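Salmont Cold Brew Hibiscus Tea, 6 Pack

Item no. 1412. Back in stock as of 6th September.

Caffeine free herbal tea in cans. Hibiscus, rosehip, a bit of orange peel. No sugar added, no sweetner. Tart — if you like it sweeter get the Torov Peach instead.

400 ml per can, 90 calories for the whole pack. Ships in a plain carton, sleeve is recyclable. Chill before serving, shake first, some settling is normal. Good over ice or topped up with soda water.

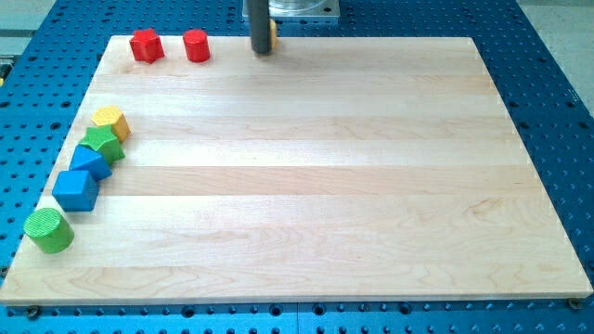

Light maple board, long strips, faint seams. Not included with tea.

Also in this line:
Krishnan Ginger Lemon
Dascombe Mint
Torov Peach

Mixed cases on request, same price per can. Peach sold out most of August so order early if your planning a shower or party. Unopened packs can come back, opened ones can't. Dented cans — send us a photo and we'll replace them. Subscriptions ship monthly, skip or cancel anytime form your account page.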